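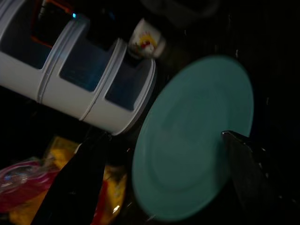
The Annual General Meeting of the Brerkosgate Residents' Association

The notice had been taped to the lift door since February, which was long enough for someone to draw a moustache on the word Annual. By the night itself there were eleven chairs out and the chairwoman was already on the phone to the man who had the key to the other chairs.

I had come because of the hedge. I want that on the record, as it was left out of the minutes.

The hedge runs along the back of Brerkosgate, between our bins and the car park of Plerine, a business that sells blinds. It had been trimmed the previous winter by a contractor who seemed to have been told about hedges over a bad line. From my kitchen I could now see straight into the Plerine staff room, and they could see straight into my kitchen, and we had all started eating lunch standing up.

"Item one," said the chairwoman. "Apologies."

There were a great many apologies. The man from the ground floor sent his. The couple with the greyhound sent theirs, and so did the greyhound, which got a laugh and was struck out. The secretary read them in a low, sorrowful voice, as if the absent had gone down with a ship.

Item two was the money. We had, it was announced, $3,190 in the general account and $610 in the sinking fund. A woman in a raincoat asked what was sinking. It was explained to her that nothing was sinking, that this was only the name, and that should anything sink we would be covered up to $610.

"What about the laundry floor?" she said.

The laundry floor, it was agreed, was sloping. Sloping came under item six.

I put my hand up during item three and was told the hedge was item nine. I put it up again during item four, to ask whether item nine could be moved, and was told that a motion to reorder the agenda would have had to be submitted as an agenda item.

Item five was the letter. A firm called Shehu had offered to repaint the stairwell in a colour called Duridska. There was a sample card. It went from hand to hand along the row, and every person who took it tilted it towards the light and said the same thing, that it was grey. By the time it got to me it had a thumbprint of tomato relish on one corner. I tilted it towards the light.

"It's grey," I said.

"It's a warm grey," said the secretary, who had been in talks with Shehu for some months and had grown protective.

The quote was $1,983. The old man by the radiator, who had not spoken since the previous AGM, got to his feet and said that in his day a stairwell was painted cream and you were glad of it. He sat down to real applause. The vote was seven in favour and four against, and I am sorry to say I voted for it, mainly to get us to item six.

Item six took 100 minutes.

I won't go through it. There was a marble involved, and most of us went down to the laundry to watch it roll. It rolled east. Those who had always said the floor sloped west took this badly, and one of them asked for a different marble.

When we came back up, the man with the key had arrived with the other chairs, so there were now enough seats for three times the number of people left. The woman in the raincoat had gone home. The chairwoman looked at the clock, then at me, and I saw something pass between her and the secretary.

"I think we might take seven through nine as read," she said.

"Read by whom?" I said.

But they were stacking the chairs.

I had lunch at the bench the next day, a cheese sandwich. Across the car park a young bloke in a Plerine polo shirt was having soup. He lifted his spoon at me. After a moment I lifted my sandwich, and then he leaned over and, with what I thought was a bit of showmanship, let down the blind.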